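Thread. I spent a chunk of October reading about, and then trying, the thing where a person drives a robot through a job by remote control and the robot is supposed to pick it up from there. I went in doubtful. I've come out doubtful with more detail.

---

2/ The claim, as Zostia put it in the brochure I was handed: "show it once, it knows." I asked the man on the stand how many times "once" was. He said it depended on the task. I asked about wiping a table. He said that one was fifty-one.

---

3/ Fifty-one is fine, by the way. I don't mind fifty-one. If someone had told me fifty-one on page one I'd have been quite impressed. It's the "once" I object to.

---

4/ For people who haven't met this: there are two main ways of doing it. You can grab the arm and push it through the movements yourself, like teaching a child to hold a bat. Or you can sit a bit away with a pair of controllers and the arms copy your hands.

---

5/ The first is tiring and your own body gets in the way of the cameras. The second is tiring in a different place (neck, mostly) and you can't feel anything. I've now had a go at both and I'd call it a draw.

---

6/ The job I care about is bench work. Pouring, stirring, putting things back where they live. I worked in a teaching lab for years and I'd happily hand over the clearing up. So I've been looking at two-armed setups on a big table, with real glass.
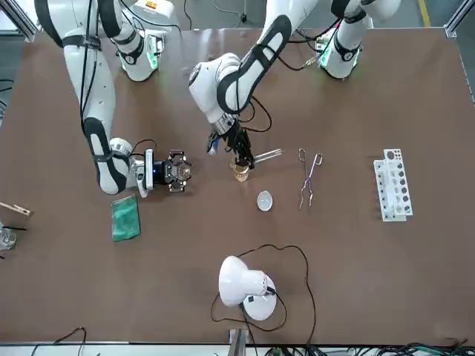
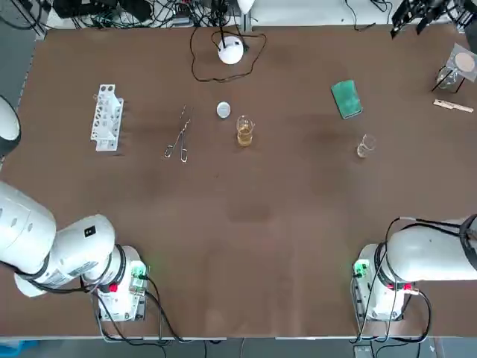 7/ My quarrel is with the word "demonstration". When I showed a new student how to stir something, I was also showing them what I was worried about. I'd slow down near the lip. I'd move the thing I was likely to knock before I started. In the first of those two pictures one gripper has hold of a beaker of amber-brown liquid with a glass rod leaning out of it, and the other gripper is empty, over by the folded green cloth. A student looking at that would ask what the spare hand is for. The arm gets a list of joint positions and some video, and has to guess.

---

8/ Someone will say the guessing is the clever part. Maybe! But then the brochure should say "guesses well", and give me a figure for how often it guesses badly with a beaker in its hand.

---

9/ I asked Vesasix for that figure. I got a link to a film with music on it.

---

10/ Cormier did better, to be fair to them. They sent a proper table. Success on the stirring task, by number of demonstrations, with the failures sorted into kinds. "Dropped" was a kind. "Stopped for no clear reason" was also a kind and it was the bigger one.

---

11/ What the table didn't say was who did the demonstrating. I wrote back and asked. It was three people, all of whom build the things for a living. I'd like to see it with three people who'd never touched one before lunch.

---

12/ I ask because I was one of those. My first go at remote control was dreadful. I tried to lift an empty beaker and spent ages hovering over it, sure I was lined up, and then closed on air. Depth is very hard when you've only got a screen to go by.

---

13/ And all of that hovering gets recorded. So does the wobble, and the bit where I scratched my nose and the arm had a little think about it. Corentin Gilbert, who was running the session, said they throw out the bad ones. I asked who decides what's bad. He said he does, usually in the evening, with a sandwich.

---

14/ So there's a person doing the job badly, a person doing it well, a person throwing out the bad goes, and a person tidying the table between goes. I make that a lot of people for an automated bench.

---

15/ The tidying is the part I'd underline. Every go needs the glass put back, and put back a bit differently, or the arm only learns one table. I did thirteen resets and my back knew about it. It was a longer day's work than washing up would have been.

---

16/ A few replies already, so a pause to answer them.

"It'll get cheaper." Probably, yes.

"You're comparing it with a trained person." I am, that's who does it now.

"Why not just bolt everything down?" Because then you've got a machine that needs everything bolted down, and we've had those for ages and they're very good.

---

17/ On that last one. If your job really is the same every time, buy the boring fixed kit. No learning, no sandwich. I'd say that to anybody with a line of identical bottles.

---

18/ Where I can see the point of teaching by hand is the awkward middle. Jobs that change a bit from week to week, where writing a program each time would cost more than the job is worth. Bench work is in there. So is a fair bit of kitchen work, I'd think.

---

19/ But for that to pay, the second task has to be cheaper to teach than the first. That's the number I want from all of them. Never mind how many goes for stirring. How many goes for pouring, once it can stir?

---

20/ Caltov say theirs carries over "substantially". I've asked what that means in goes. I'll add it here if they write back.

---

21/ Things I'd ask before signing for one, if you're being shown round somewhere: who did the teaching and for how long. What happens if the rack is moved a hand's width. Whether you can move it yourself, now, while they watch. How many goes were thrown away.

---

22/ I tried the rack question on two of the stands. One let me. The other said the lighting wasn't right for it.

---

23/ I'm going back for another session, with the hand-guided kind this time, and I've asked for a job with a lid in it. Lids are where I think it falls over. Will post how it goes, including if I'm wrong.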